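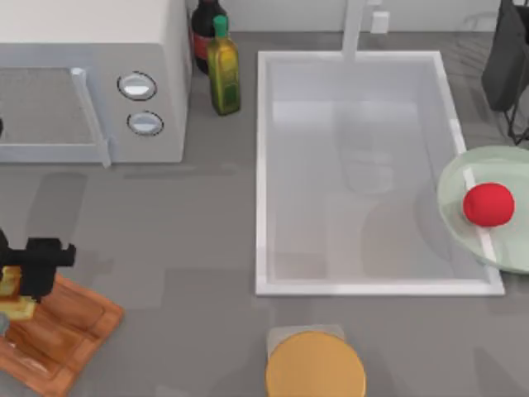
Page last changed: 6 January 2024

Ashby shake reports - questions we keep getting

Got a lot of emails after the last wobble so putting the answers in one spot. Will tidy up later. - Digby Maihi

I felt something. Where do I report it?

Use the felt report form on the Tinen site. Takes a minute or two. Put in your street, what time, and what you noticed. No login needed.

I didn't feel anything. Do you still want to hear from me?

Yes please. "Didn't feel it" reports are just as useful, they show where the shaking stopped. Same form, first box.

How many people reported the last one?

456 reports by the time we closed it off. 133 of those from Ashby itself, the rest from up the valley and a few from the coast. 11 were doubles and got taken out already.

Was it an earthquake or the quarry?

Earthquake. Quarry blasts are short and sharp and you usually get the thump through the air as well. They also post their blast times on the gate, worth a look before you write in. If we can't tell which it was we say so on the map with a grey dot.

Why did my neighbour feel it and I didn't?

Lots of reasons. Soft ground by the river shakes more than the rock up on Skindedent Road. Upstairs moves more than downstairs. Sitting still you notice, driving you mostly won't.

The size changed overnight. Which number is right?

The later one. First number is done by computer in a hurry, then a person checks it. Goes up or down a bit most times. Not a cover up, we got that email too.

I saw on social media that a bigger one is coming.

No one can tell you that. Small aftershocks are normal for a few days, somtimes longer. Anyone giving you a date and time is guessing. Please don't share it round, the phones here went mad in April over one post.

What do I do when it starts?

Drop, cover, hold on. Under a sturdy table if there is one close. Stay out of doorways and don't run outside. In bed, stay there, pillow over your head. In the car, pull over clear of bridges and power lines.

What about afterwards?

Check yourself, then whoever's near you. Smell gas? Turn it off at the meter if you can get to it safely, then go outside and ring the gas company. Shoes on before you walk through the house, broken glass gets everywhere. Text instead of calling, keeps the lines free.

Should I do anything about the kitchen?

Heavy stuff down low, glass bottles in a cupboard with a catch. Benchtop appliances can slide, there are non-slip mats and straps for that at the hardware store. Hot water tank should be strapped to the wall, ask a plumber if your not sure.

My pictures fell down / there's a crack in the plaster. Who pays?

Talk to your insurer, not us. Take photos before you clean up. We can't write letters saying what caused a crack.

What's Iko?

The text alert list. Sends you one message when a quake near Ashby has been confirmed. It is not an early warning, you'll have felt it by then. 400 spots on the list at the moment and it's full. Waiting list is on the same page as the form.

I signed up for Iko and got nothing.

Check the number you gave us, then check your blocked messages. Still nothing, email with the last four digits and I'll look.

Can I host a sensor?

Maybe. Need a concrete floor, power and internet that stays on. Not next to a washing machine or a busy road. Send your address and what the floor's like. Replys are slow right now, sorry.

Can the school have a talk?

Yes, next term. Email through the contact page with the year level and which mornings suit.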